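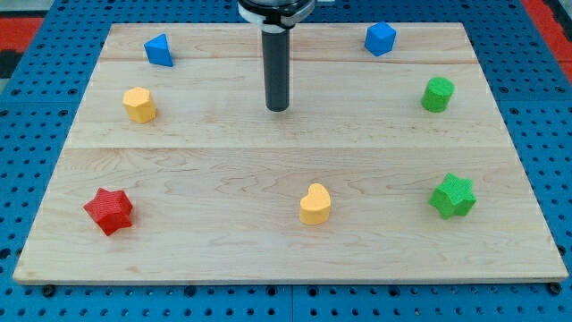

*Issue 182 · Kitchen & Workshop Pages*

## Looking after wooden boards

My grandmother had one board for everything. It did the bread, the onions, the Sunday joint and, on at least one occasion that I remember, a pair of wet gloves that needed somewhere flat to dry. It was black along one side from being stood too near the stove and it had a dip in the middle you could have kept soup in, and I would give a great deal to have it back. I have rather more boards than she did and I look after them a good deal better, so what follows is everything I've picked up over the years, along with a few things readers have been kind enough to send in.

### Washing up

Hot water, a little washing-up liquid, a brush, and be quick about it. Always wash both sides, even if you only used one. A board that gets wet on one face and stays dry on the other will start to curl, and then you've got a board that rocks every time you lean on the knife (maddening, and not very safe either). Don't leave it soaking in the bowl while you have your pudding, and please, please keep it out of the dishwasher. I lost a lovely one that way the year we moved, when a very helpful guest cleared the table for me and I hadn't the heart to say anything.

Wipe it with a tea towel and stand it on its edge with air on both sides. A toast rack will hold a small one beautifully. Leaning it flat against the tiles doesn't work nearly so well, as the back never gets a chance to dry.

### Onions, garlic and fish

Sprinkle on a good handful of coarse salt, cut a lemon in half and scrub with the cut side, going along the grain. Leave it for five minutes or so while you put the kettle on, then rinse and dry. If it still smells, do it again tomorrow; scrubbing twice in one evening only makes the wood rough.

Krisztina Hegedűs wrote to say that she uses bicarbonate of soda mixed to a paste with cold water, and finds it better than lemon for garlic. I've tried it since and I think she's right about garlic, though I still like the lemon for fish. Beetroot is another matter altogether. I put a sheet of greaseproof paper down first and have done with it.

### Oiling

A board wants oiling when it looks pale and chalky, or when a drop of water sinks straight in and leaves a dark spot. In our house that's every couple of months, more often in winter with the heating on.

- Use food-safe mineral oil. Olive and sunflower oil go sticky and then they go rancid, and you'll be able to smell it in the sandwiches.
- Make sure the board is bone dry. I leave mine overnight.
- Warm the oil by standing the bottle in a jug of hot water.
- Rub it in with an old cotton rag, doing both faces and the edges, and be generous with the end grain, which drinks it up like nobody's business.
- Leave it till morning and wipe off whatever hasn't gone in.

I bought a small bottle of Brolar oil at the hardware shop for 99p in their clearance basket, and it has lasted me since March. If you have a bit of beeswax to hand, melt a little into the oil for the last coat and you'll get a lovely soft finish.

### Scratches, fuzz and dips

Knife marks are nothing to worry about until they're deep enough to hold crumbs. For everyday roughness, damp the board, let it dry so the fibres stand up, and then sand lightly along the grain with fine paper wrapped round a cork block. Start with something coarser if the marks are deep, but go over the whole surface evenly or you'll make a hollow of your own. Wipe off the dust, then oil as above. It will take several coats after sanding.

Gus Nakamura asks whether a split board can be saved. If it has opened along a glued joint, often yes: clean out the crack, run in a waterproof wood glue that's marked as safe for food, clamp it gently and leave it a full day. If the plank itself has cracked, I'd retire it to the shed, where it makes a very good surface for potting up seedlings.

### Boards that have warped

Lay it hollow side down on a damp towel, with something heavy on top, and leave it overnight. My preserving pan full of tins does nicely. Then stand it on edge to dry slowly, well away from the radiator. You may need to do it more than once, and an old board may only come part of the way back, in which case a folded damp cloth underneath will stop it wobbling.

Next issue we'll be on to knives and how to keep an edge on them, so do send in your sharpening questions, and if anybody knows how to get candle wax out of a wicker basket, Melaniia Vasylenko would be very glad to hear from you.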